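The Narrow Bookshelf Goes to Work
Home & Office, March 2023

A tall, narrow bookshelf is usually bought for a bedroom or a hallway. In a shared workroom in Grandeo, a white one is used for small things that would otherwise end up on the desks. The room has a whiteboard along one wall, a striped covering in orange, blue, green and cream, and a sign on the door that appears to read authorized personnel only. Shelves like it sell for $271 at Culirska, a furniture store in Vosanell.
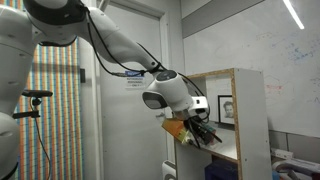
Boxes go low

The shelf is open-backed, with four compartments, and it stands on a black cabinet. That puts the top shelf within easy reach and keeps the lowest one off the floor. Boxes stack well in a unit like this as long as the bigger one goes underneath. Flat, squarish boxes can go at the bottom — they don't need the height.

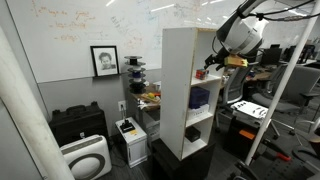
Puzzle cube up top, boxes below.

Small objects are harder. A puzzle cube set straight on a white shelf tends to get pushed to the back and forgotten. A low stand fixes that. One with a round gray base and a short purple-blue post takes up little space, and the color shows up well against white. Leave a hand's width on both sides so the cube can be picked up without knocking anything over.
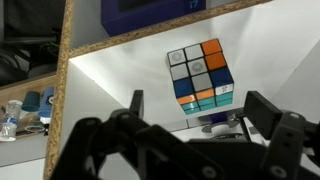 One reader wrote to us in August that she had tried stands on her own shelves and went back to a plain tray, "because I dust every 13 days and a tray is one thing to lift."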